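4. Packing the Snack Box

Read this section through before you open any packets. It covers filling the Cemon snack box for a day trip or an overnight stay. For the larger Craddock crate, the order of work is the same, but the weight limits in Section 6 apply.

4.1 Before you start

You will need the box, its lid or closing flaps, the snacks you plan to take, a dry cloth, and a pen. Choose a flat surface big enough to lay everything out side by side. A table is fine. A made bed also works well, as long as the sheet is pulled reasonably straight and the box is not wet underneath.

NOTE: Wipe the inside of the box and let it dry completely. Crumbs left from the last trip will attract ants.

CAUTION: Do not pack food in a box that has held soap, batteries, or cleaning products, even if it no longer smells.

4.2 Laying out

1. Open the box fully and set it to one side of your work area.

2. Take the snacks out of the shopping bag and lay them flat, printed side up. Leave a little space between them so that you can pick up one without dragging the next.

3. Check the date on each packet. Anything that expires before the end of the trip should be eaten at home.

4. Press each sealed packet gently between your palms. If air escapes, the seal has failed. Set that packet aside.

5. Sort by what crushes and what doesn't. Bars, nuts, and dried fruit can take weight. Chips, crackers, and wafers cannot.

4.3 Filling the box

6. Put the heaviest packets in first, flat against the bottom. Keep the weight of the contents under 1,000 grams. The bottom flaps may open if the box is lifted with more than this inside.

7. Stand medium packets on edge along the long sides. Do not force them. A packet that has to bend to fit belongs in the next layer.

8. Lay the crushable packets on top - one layer only.

9. Fill any gap with a folded napkin or a clean cloth. You will want one later anyway.

10. Close the box and tilt it slowly from side to side. If you hear things sliding, open it and add another napkin.

NOTE: Chocolate should go in the middle of the box, away from the sides. In warm weather, leave it out altogether or carry it in the insulated pouch (Section 5).

4.4 Labeling

11. Write the name of the person the box is for on the short end, where it can be read when boxes are stacked.

12. If anything inside contains nuts, milk, or sesame, write that under the name. Use full words - not initials.

CAUTION: Do not mix snacks for a person with a food allergy into a shared box. Pack a separate box, and pack it first, with clean hands.

4.5 Layout check

Compare your own layout before filling. The box should be open and the packets should all be in plain sight on the sheet or tabletop.

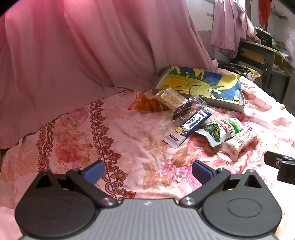 Can I pack the box the night before?

Sealed packets keep perfectly well overnight in a closed box, so pack those in the evening and add fruit, sandwiches, or anything from the refrigerator in the morning.

4.6 After the trip

13. Empty the box the same day. Throw away opened packets that were not clipped shut.

14. Shake out the crumbs, wipe the inside, and leave the box open until dry.

15. Store it flat, away from radiators. Replace the box if the corners have gone soft or the bottom flaps no longer lock.

Continue to Section 5, Insulated Pouch.

Cemon Travel Storage | Text: Haf Beddoe | Questions about this guide: write to the Skuneck office, P.O. Box 3638 | All rights reserved | Back to top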